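Tuesday, April 24, 2012

2 min read

Back on the quiet room question. I've now gone through all 60 forms from the first round and I'm less sure of my own view than when I started, so I'm writing it down before the meeting with Deok-su Jang.

Background for anyone picking this book up cold: Trevia asked us whether a workplace should set aside a room for prayer, and if so whether it has to be shared by everyone or can be booked by one group at a time. They have 200 staff on one floor. Arriaga had the same row a while back and ended up with a rota, which people either loved or ignored. 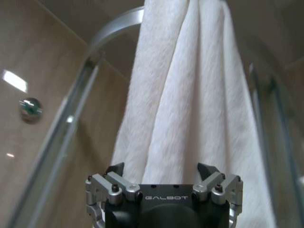 What struck me in the forms is how few people object to prayer as such. The grumbles are nearly all about time. 14 people wrote something like "I don't get a break for my beliefs, so why should they?" and I do have some sympathy, though smokers never seem to get asked the same thing! Deok-su thinks our question 2 put the idea in their heads. He may be right – the wording does lean a bit. Must redo it before June.

The other thing is washing. Several of the Muslim staff said they can manage without a special room but they'd really like somewhere decent to wash first, and I hadn't put that on the form at all. My fault. It needs its own question, and it needs to go to the non-religious lot too, as they'd be sharing the sinks.
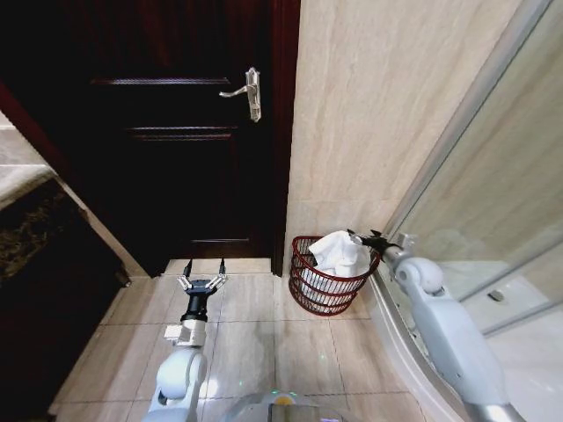

Door and wall, tiled floor.

Still stuck on symbols. Plulter's draft policy says "neutral at all times", meaning nothing left on the walls, and one woman wrote that a bare room isn't neutral to her, it just feels like a cupboard. I keep going back to that. Plilent allow things to be put up and taken down again, so maybe ask them how it works day to day.

To do: new wording for question 2, washing question, ring Plilent, find the missing consent sheet (try the blue folder).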